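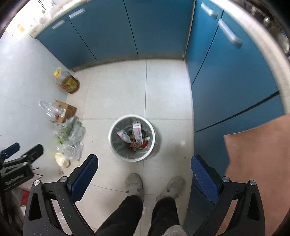 Brindatora Releases Low-Dust Grout for Residential Floor Tile

August - By Ismael Godoy

Brindatora has added a fine-joint cement grout, Isteck, to its floor range. The product is supplied in 20 lb bags and is intended for interior tile in kitchens, hallways and laundry rooms.

Isteck can be walked on after 18 hours at normal room temperature. Full cure takes longer and depends on joint depth. The mix is sold in gray, sand and white - other colors are made to order, with a minimum of 100 bags.

"Installers asked for less dust at the mixing stage, and we changed the binder," said Ronaldo Quintana, product manager. Distribution is through Gralbridge.

Related items
Gralbridge opens second tile depot
Rangel updates leveling compound data sheet

Comments (2)

tilerpete: Is it OK over radiant heat? The data sheet only mentions slab.

M. Dorsey: Used the gray in August. Wipe it early, it grabs fast.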